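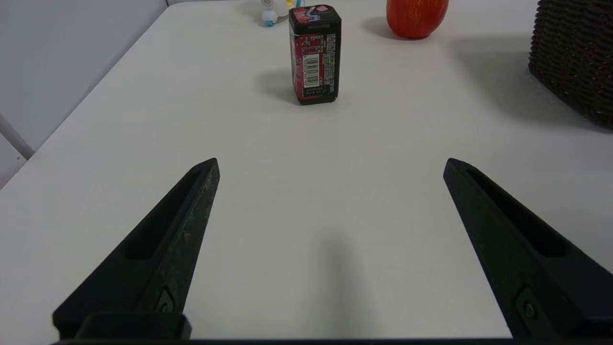
Recording Pick-and-Place Demonstrations by Remote Control

This page covers recording demonstrations for a tabletop task in which the arm picks up one small object and places it in a basket. It assumes the Kusero arm is mounted, the wrist camera is streaming, and the Curnik recorder is installed. For joint calibration, see the previous page.

Setting the table

Use a plain, light surface. Place the basket first and leave it in the same spot for the whole session. Put the target object in open space in front of the gripper, then add a few other small items toward the back of the table. Do not let them touch the target.

A mint or gum container with a flip-top lid works well as a first target. Stand it on its narrow end. It is easy to knock over in this position, so an approach that is off center shows up at once. Turn the container between episodes so that the policy does not learn to look for one face of the label.

Check the wrist view before recording. Both fingertips must be visible with the gripper fully open. Some shadow from the arm is acceptable. If it is dark enough to hide the bottom of the target, move the lamp.

Recording an episode

1. Move the arm to the start pose and open the gripper all the way.

2. Start the recorder and wait for the status line to read READY. Do not move the leader arm before this point.

3. Bring the gripper forward at low height, with the target between the fingers in the wrist view. Correct sideways error early. Corrections made in the last stretch tend to tip the container.

4. Stop when the body of the container is between the fingertips. Pause briefly, then close. The pause gives a clean boundary between approach and grasp in the log.

5. Lift straight up until the base of the container is higher than the basket rim. Move across, lower, and open.

6. Return to the start pose and stop the recorder.

A normal episode takes 11 seconds. Discard anything over twice that length. Long episodes usually contain hesitation, and the policy will copy it.

Failed grasps

If the container falls before the fingers close, stop and delete the episode. If it slips after the lift, you may continue and pick it up again, but tag the episode "recovery" in Curnik. Keep recovery episodes in a separate folder until the first training run is complete.

How many episodes

Our reference set has 158 episodes with one target, recorded by 2 operators in September. Delwyn Tipoki recorded the larger share and reviewed all of them at half speed. Fewer episodes will train, but results became uneven when the target was placed near the table edge.

Before you export

Confirm that the gripper channel reaches its full open value at the start of every episode. On older Wuyts controllers this value drifts after a long session and has to be reset from the service menu. Then run the export with the default settings. Camera and joint data are written to the same folder, one subfolder per episode.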